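Truditz open day, 2018-10-16

I nearly skipped this one. It's two hours on the bus to Stollthorpe, and the last open day I went to (Purves, back in February) was mostly sandwiches. But the program had a whole afternoon on handover rules – a person passing things to an arm, or the other way around – and that's what I've been arguing about at work all year, so off I went!

Badge desk, safety talk, the usual. They read us the lab rules out loud before opening the door, which I loved. There are 38 of them on one laminated sheet, and our guide Jolán Virág admitted the sheet used to be longer. Every rule now has a date next to it, and if it hasn't been looked at in a year it comes off or gets rewritten. I want to steal that for Sullik. Our own rule book has 116 items and I'd bet good money I'm the only one who has read past the first page.

The ones I copied down: start with a clear table. Hold the object out where the arm can reach it and keep your fingertips behind the part it should take. Say "ready" out loud and wait for the operator to say it back. No sleeves past the wrist on the giving hand. And the stop button gets pressed once before every session, even if you pressed it an hour ago.
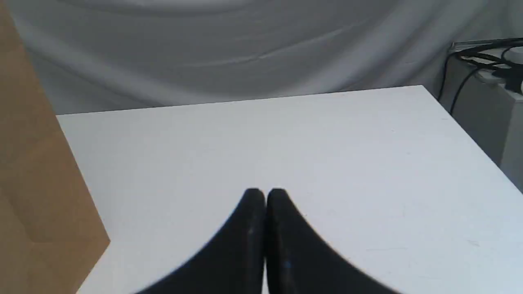 Gripper fingers over an empty table, a cardboard box to the left.

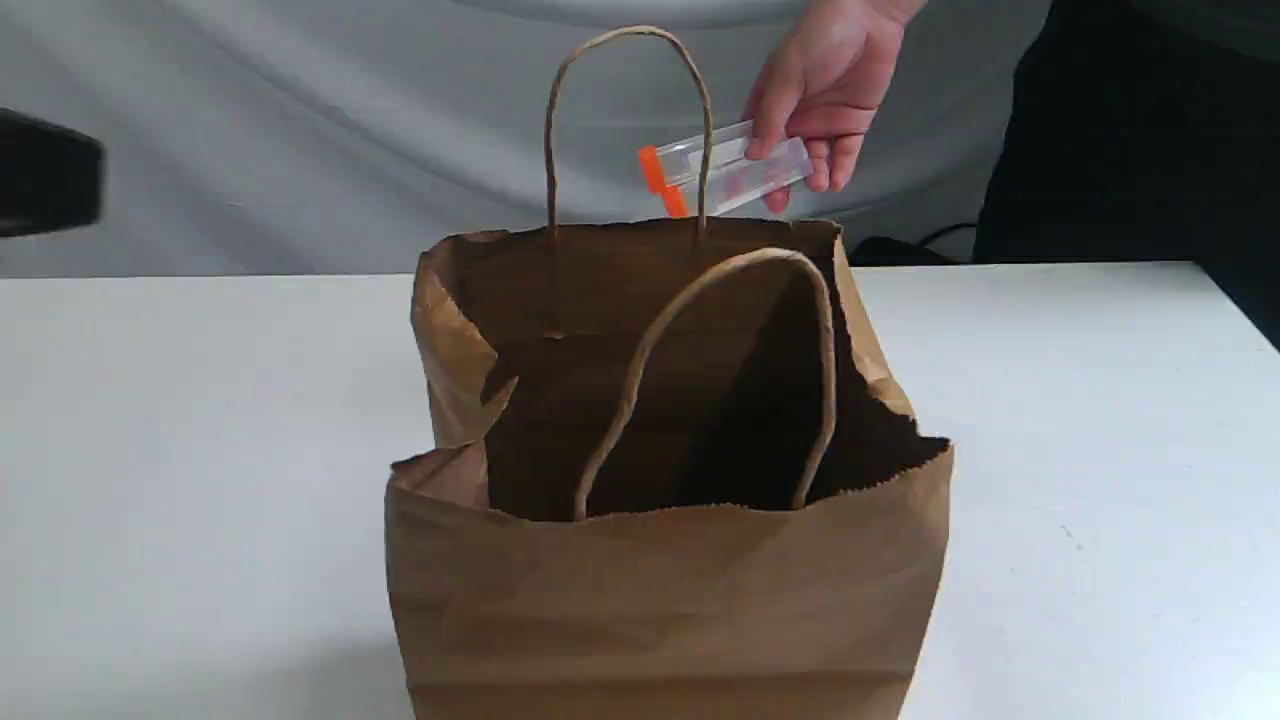
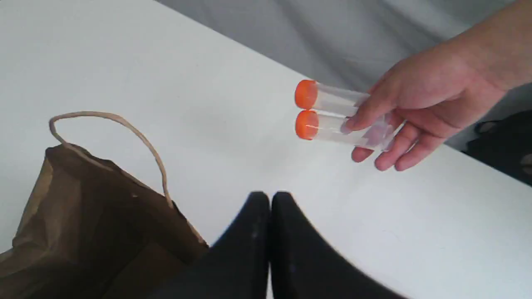
The argument of the day was about speed. A man from a packaging firm wanted one fixed limit for everything near a hand, and Jolán was firmly against it, because people stop paying attention when the arm is slow all the time. Her group sets a limit per task and writes it on the session form. I'm still on the fence. A single number is so much easier to check, and I'm the one who does the checking at our place.

They keep a near-miss log too, some 58 entries so far, and visitors can read it! Most of them are boring – somebody reached in before the "ready", somebody forgot the form. I asked if people mind being in it and she said there are no names, just the task and the rule.

Coffee was good. The bus home was late. I've asked Jolán for a copy of the session form and will post it if she says that's OK.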